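March, a little after 9 in the evening

Home late, shoes off, tea going cold beside me, and I want to get this down before I tidy it up in my head.
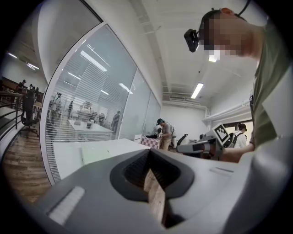
*Working in pairs with the hand grippers, with people standing next door too.*

So, the jaws. We've been using the Viltero grippers for weeks now and I've grown fond of them, which is a silly thing to say about gray plastic, but there you are. Today one of them wouldn't let go. I squeezed, it closed nicely, I eased off, and the fingers stayed exactly where they were! I thought it was me at first (it usually is), so I waited, tried again, and then did what I have told every new person never to do and put my own finger in to help it along.

It opened for a second and then shut. Not hard, thank goodness. I have a red line across my fingertip and a bruise coming up under the nail, and I felt so foolish that I very nearly kept it to myself. I'm glad I didn't, because when I owned up at the end of the shift two others said theirs had been sticking as well, one of them for 5 days.

We took mine apart over at the long desk. There was fine brown dust packed in behind the rubber, and the return spring had slipped half off its peg. The Ferraro checklist says to clean them every 1,000 grasps, and I'm sure we passed that ages ago, only the counter in Getetti resets whenever the software restarts and we'd all been trusting it. I did feel a bit sick about that.

Anyway, we've agreed on a brush-out every 30 minutes until Gomex sends new springs, and power off before anybody's fingers go near the opening, mine included. I wrote it on a card and taped it up by the chargers.

The finger throbs when I type. I should find some ice, and remember to bring the small screwdriver back tomorrow, as it came home in my coat pocket.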